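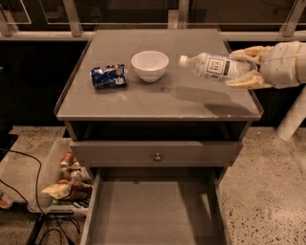
Okay, robot fault thread, because Thursday ate my whole afternoon and I need to complain somewhere. We have a grip force problem on the right arm and it only comes up with bottles. Give it a soda can or a bowl and the numbers look normal. Give it a clear plastic bottle held by the base end, cap pointing off toward the bowl like that, and sooner or later the force reading drops to zero with the fingers still closed.

Zero! The controller decides it's holding nothing and opens up to try again. From however high it happens to be. You can imagine the noise.

131 runs in the log, 36 with the dropout. I went through every one of them with a very large coffee.

Şengül Tatlı found it, of course. She wiggled the wrist connector by hand and the reading blinked out on her second try. One pin not seated. I had spent 2 days blaming the software (sorry, software).

So until the new connector gets here from Drima: slow speed only, no lifting anything over the open drawer, and hands stay out while the arm is powered. A gripper that opens when it feels like it can close that way too.

Anyone else seen this on the Adholm wrist? Did reseating hold for you, or did you end up swapping the cable too?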